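Ticket 463
Product: Bidimari braided suture, practice grade
Supplier: Softić
Site: Skellthorpe, suturing room
Opened by: Doina Delić
Assigned to: Rogelio Espiritu
Status: Open, reopened by customer
Subject: Braided strand holds its bends and won't lie flat over the cut

Doina Delić wrote:

We bought 2 reels of your braided strand for closure practice on tissue strips. The leaflet says it is "low memory" and will "relax naturally on the surface." Ours does not relax. It comes off the reel with bends in it, and when you lay it near the incision it keeps them. You end up with a length that runs straight, turns a hard corner, runs straight again and then drops off somewhere you didn't want it. People spend half the session chasing thread.

I've been told already by your phone line that this is a handling problem. I'd like to see some reason to believe that before I retrain a whole group.

Rogelio Espiritu wrote:

Hi Doina, thanks for getting in touch and sorry for the trouble. Kinks in braided strand are most often caused by storage near heat or direct sun. Could you tell me where the reels are kept, and whether the room gets strong daylight? Could you also confirm the lot number printed on the side of the reel?

Doina Delić wrote:

Lot 122 on both. The reels live in a closed drawer. The drawer is in a cupboard. I don't see how the sun gets in there.

The room itself does get a lot of daylight, yes. There's a row of panes with white dividers and dark beams up above, and on a clear day the light is hard. But the blinds question is a separate one, and I'd rather it didn't swallow this ticket. The strand is out for as long as it takes to do one strip.
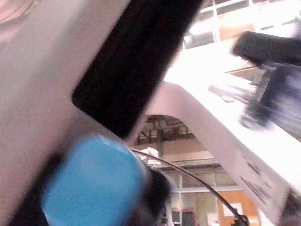

I did try your theory anyway. Joon-young Kwak cut a length straight from the drawer and laid it on a clean strip before anyone had warmed up the room or touched the thread much. Bent. Then he left a second length on the windowsill through lunch and laid that one down. Also bent, and no worse than the first that either of us could tell. If sunlight were doing this I would expect to see a difference.

Rogelio Espiritu wrote:

That's useful, thank you. Next thing to rule out is tension on unwinding. If the strand is pulled over the rim of the reel it can set a corner at the point of contact. Please try the following:

1. Put the reel on a spindle so it turns freely.
2. Draw off a working length slowly, without pulling over the edge.
3. Run the length between two damp gloved fingers.
4. Let it hang for a few minutes before use.

Please let us know whether the strand lies flat on dry tissue and on wet tissue.

Doina Delić wrote:

Done, all four. Cường Hoàng ran it this time, so you can't say it was Joon-young's hands.

Dry strip: slightly better. The long run was straighter, though one corner stayed put near the start.

Wet strip, with blood on it: no real change. I know the leaflet says moisture softens the braid. It may well do that, but softer is not the same as flat. Where the blood is thick the strand just sits in it with whatever shape it had.

Step 4 I have my doubts about. Letting a thread hang for a few minutes is fine in a quiet room with one person. We have people waiting their turn. If the product needs to be hung before use then the leaflet should say so, and it doesn't.

Rogelio Espiritu wrote:

Understood. Could you describe how the strand is sitting when the problem gets in the way? Is it interfering with the cut itself, or is it mainly that it's untidy? We ask because some stiffness in a braid is normal and helps it hold a knot.

Doina Delić wrote:

It gets in the way. Our usual cut is straight and shallow, and the edges part only a little. You need to see both edges for the full length to place anything evenly. With this thread you get a long piece running above the cut, then a bend, then the rest coming down across it, so the part you need to look at has a cord lying on it. Move it aside and it drifts back.

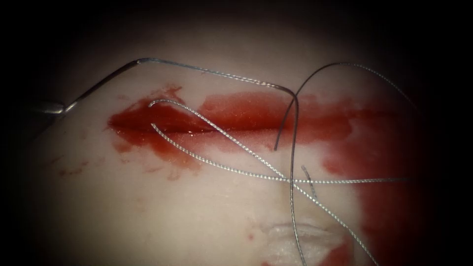 Untidy I could live with. I also have a harder time judging spacing when there's a loose end from another length in the same spot, but that part is our own housekeeping and I've told the group to clear loose ends before they start.

As for the knots, fine, they hold. I never complained about the knots.

Haris Stojanovska (Softić, second line) wrote:

Hello Doina, I've taken this over from Rogelio for the moment. I've checked lot 122 and found no other complaints recorded. We can offer a replacement reel from a newer lot. Alternatively, the Rikik strand is thinner and a little more supple, and some customers prefer it for short cuts.

Doina Delić wrote:

"No other complaints recorded" tells me what got written down. I'd want to know how many people are using it for this kind of work before I took comfort from that.

I'll take the replacement reel. I'm not keen on being moved to Rikik yet. We picked the thicker braid so beginners could see it against the tissue, and I suspect a thin dark strand would vanish in the blood. If you want to send a short sample I'll have Cường lay it next to the other one on the same strip, and then we can talk about it.

Two things I'd like answered in writing:

Was the winding or the reel core changed between the lot we had before and this one? The old core looked wider to me. A tighter core would explain corners a lot better than a windowsill does.

Will the leaflet be changed? Either it relaxes naturally or it needs a spindle, wet gloves and a hanging time.

Haris Stojanovska wrote:

Replacement reel and a Rikik sample are going out together. I've put the core question to production and asked them to compare the two. I can't promise a change to the leaflet, but I've passed your wording on. The next print is planned for September.

Please keep one of the reels from lot 122 unopened if you can, in case we need it back.

Doina Delić wrote:

Both are open. You asked me to test them. I'll wind what's left back on and keep it in the drawer.

Leave this ticket open, please. The last one was closed on me while I was still waiting for a parcel.

Status changed: Waiting on supplier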